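Residential Finishes II
Unit 6: Moisture and Subfloors
Instructor: Melina Kourkoulas
Lab section: Lensa Weldu

Read chapter 4 of Tsolakis before lab. The Tuder spec sheets are in the shared folder.

Why we test first

Most flooring callbacks in the first year come from moisture. The boards cup, the adhesive lets go, or the grout cracks along a joint. Replacing the floor without finding the source means doing the job twice.

Concrete slabs

A new slab gives off water for months. Surface dryness tells you very little. For this course we use the in-slab probe method:

Drill to 40 percent of slab depth if the slab dries from one side only.
Clean out the hole, set the sleeve and cap it.
Wait the full time given in the probe instructions, then read and record.
Write down air temperature and humidity with every reading.

Compare your result with the limit printed by the flooring manufacturer. Limits differ between products — do not carry a number over from the last job.

Wood subfloors

Use a pin meter. Take readings in every room, with extra ones near exterior walls, tubs and dishwashers. Check the new flooring too, after it has been stored in the house. For strip flooring under 3 inches wide, the two should be within 4 points of each other. For wider planks, within 2.

Worked problem

The Trustitz house has a kitchen of 145 square feet and a living room of 286 square feet. Both get the same plank. Add 10 percent for waste.

145 + 286 = 431
431 x 1.10 = 474.1

Round up to full cartons, never down.

For lab

Bring your own tape measure and safety glasses. Meters are signed out by Lensa. The Sulletti job log from August will be handed out in class — find the two rooms where readings are missing.
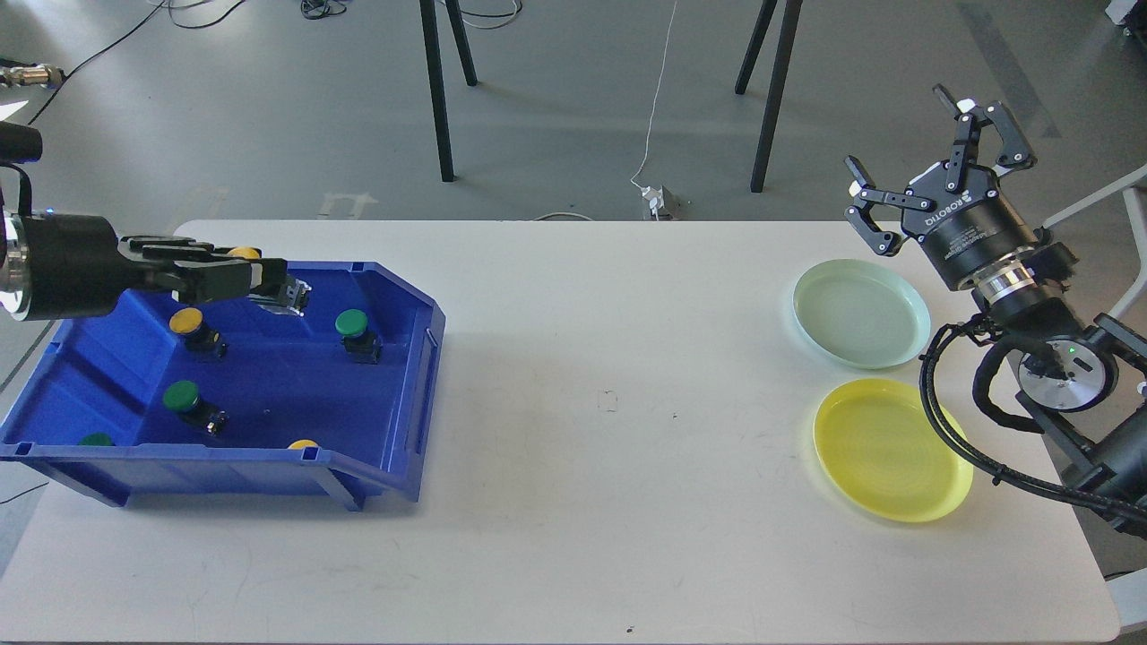 Parts bin on the bench, with yellow and green caps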